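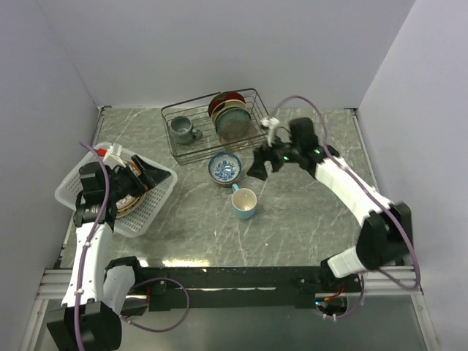 Glaze fit is the match between how much a glaze shrinks as the kiln cools and how much the clay under it shrinks. Both are stuck together from the point where the glaze stiffens, so any difference between them is stored as stress. An ordinary dish rack will hold a range of shapes, some harder to fit than others. Plates standing upright, like the dark red, cream and teal-gray ones, present two broad faces, and a stress difference between front and back can warp or dunt the piece. A mug has a tight curve and a handle join. A patterned bowl with a brownish rim raises a separate question of what the edge is made of and whether glaze covers it. These notes deal with the stress first and the edges later.

Courses > Lomgate Ceramics > Materials > Unit 3: Glaze fit

Outline Readings Lab sheets Glossary Next unit

Unit 3: Glaze fit, crazing and shivering

Expansion and contraction

Nearly every solid grows when heated and shrinks when cooled. The amount per degree is the coefficient of thermal expansion. For our purposes only the cooling half matters. While the glaze is fluid it can move to suit the clay. Once it becomes rigid it can't, and from there to room temperature the two layers are locked.

If the glaze wants to shrink more than the body, it ends up in tension. If it wants to shrink less, it ends up in compression. Glass is weak in tension and strong in compression, and you should aim for a glaze under slight compression.

The body isn't a simple material. Free quartz in the clay changes form at low red heat and contracts suddenly on the way down. Cristobalite does the same at a lower temperature, well within the range of a kitchen oven. A body with a lot of cristobalite squeezes its glaze hard in the last stage of cooling, and can be unreliable as ovenware.

Crazing

Crazing is a network of fine cracks caused by tension in the glaze. It may be there when the kiln is opened or may turn up months later. Late crazing has two usual causes. One is repeated heating and cooling in use. The other is moisture expansion: a porous body takes up water, swells slightly and stretches the glaze.

On a decorative pot crazing is a matter of taste. On tableware it is a fault. Cracks hold food and stain, and a crazed pot can have much less strength than the same pot with a well-fitted glaze. In the Proltomley test series, over 325 tiles were kept on a shelf and checked again in October. Expect to find crazing on tiles that your predecessors marked as sound. 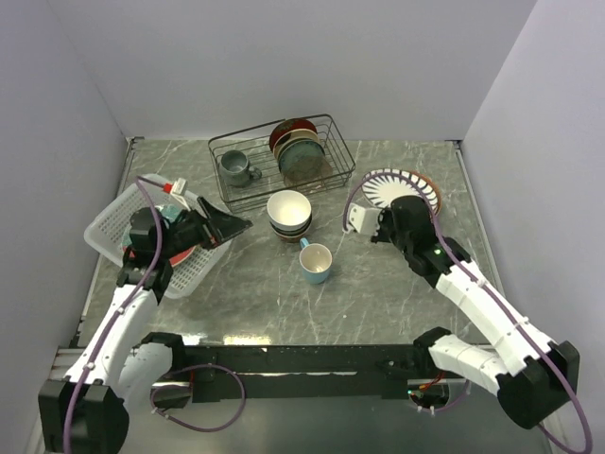 Shivering

Shivering is the opposite fault. The glaze is under too much compression and pushes itself off the body, usually at rims, handle edges and other convex curves. The flakes are sharp. A functional pot that shivers must be discarded, and so must everything else glazed from that batch on that body until you have tested it.

Shivering is less common than crazing and easier to miss. Run a gloved thumb along the rim. If a flake lifts with clay attached, the cause is fit. If the glaze has pulled back into rolls with bare clay between, you are looking at crawling, a separate problem covered in the unit on application.

Testing for fit

Use the freezer and boiling water test for all lab work.

1. Put the glazed test piece in the freezer overnight.
2. Wearing eye protection and heat-resistant gloves, lower it into boiling water in the lab sink. Stand back while it settles.
3. Lift it out with tongs, leave it to dry, then brush ink over the surface and wipe it off.
4. Record any lines that hold ink. Repeat the cycle 3 times before calling the piece sound.

Test a real form as well as a flat tile. A cylinder glazed thickly inside and left bare outside will show excessive compression by splitting, and a tile with the same glaze may show nothing. Glaze thickness should be written down each time. 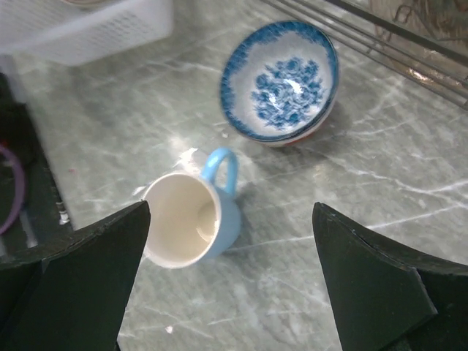
One student wrote on the feedback sheet that this seemed a lot of trouble for a mug, and asked whether a mug that has held tea for a year hasn't already been tested. It has, to a point. Hot tea into a cool cup is a mild shock, and the range is much narrower than freezer to boiling. A year of tea will show up a bad fit but can leave a marginal one looking fine. The student's piece can go through the lab cycle if there is a spare from the same firing.

Correcting the fit

To cure crazing, lower the expansion of the glaze or raise the contraction of the body. Most potters buy their clay and so work on the glaze.

- Increase silica. This is the first thing to try, provided the glaze still melts.
- Replace part of the sodium and potassium with a lower-expansion flux such as magnesium, calcium or lithium.
- Add boron in place of some of the high-expansion flux.

To cure shivering, go the other way: less silica, or more sodium and potassium. Make one change at a time and fire a line of tests in even steps.

The Prekley white is a useful worked case. It is a cone 9 glaze, high in soda feldspar, and crazes on the smooth porcelain body. 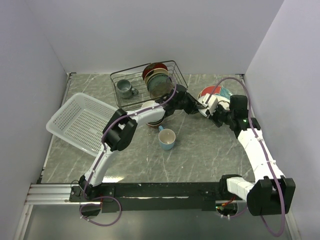 Adding silica in small steps moves it out of crazing on that body before the surface starts to dull. On the Saragih stoneware the original recipe needs no change. The same glaze gives 2 results on different bodies, and a recipe copied without its clay tells you very little about fit.

Edges and unglazed rims

Glaze runs thin over a sharp edge and breaks to the body colour or to iron brown. A thin edge chips more easily and can expose a porous body to water. Round the rim at the leather-hard stage, sponge it once, and don't sponge it again after bisque except to remove dust.

For the lab: bring your glaze notebook, a fired cylinder and an apron. Read the section on unity formulas before you come.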